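4.2 Where shadows fall on a work surface

The second part of the Mustau study took us away from window size and toward something we had looked forward to since the pilot in March: the edges of shadows. Most guidance on daylight in small offices treats the desk as one flat patch with one average light level. People who sit at desks know better. A sheet of paper that lies half in sun and half in shade is tiring to read, even when the average across the desk is perfectly fine.

We asked 339 office workers at the Hetotton and Kikuchi sites to mark, on a simple outline of their own desk, the places where they avoided reading. The match with the shadow edges was striking. Marks gathered along the borders between bright and dim areas, and far fewer fell inside the bright areas themselves. We had expected glare to win easily, so this was a lovely surprise - and it held at both sites, in rooms with very different windows.

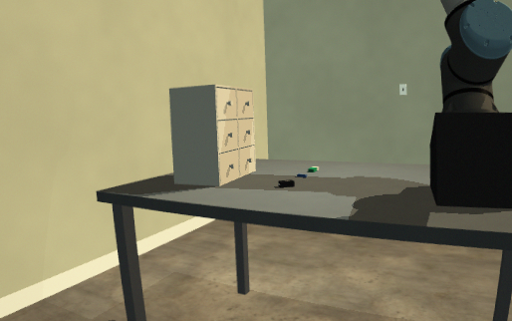
Figure 7. Rendered view of a table with a drawer cabinet on top. The grey tabletop shows sharply bounded areas of light and shade.

To describe these borders we used a measure we call the Calo score. It takes the length of all strong light-to-dark edges on the surface and divides it by the surface area, so that a small desk with one long edge can score higher than a large desk with two short ones. The score is easy to work out by hand from a sketch, and we hope that makes it useful to people who plan rooms without special software.

Blinds gave the most interesting results. Slatted blinds lowered the average light level, as intended, but in 13 of the rooms they raised the Calo score, and the workers there reported more eye strain in the afternoon. Plain fabric shades did the opposite. In four rooms we were able to swap one for the other partway through the study, and the marks on the desk outlines moved with the change. Section 4.3 looks at these rooms in more detail.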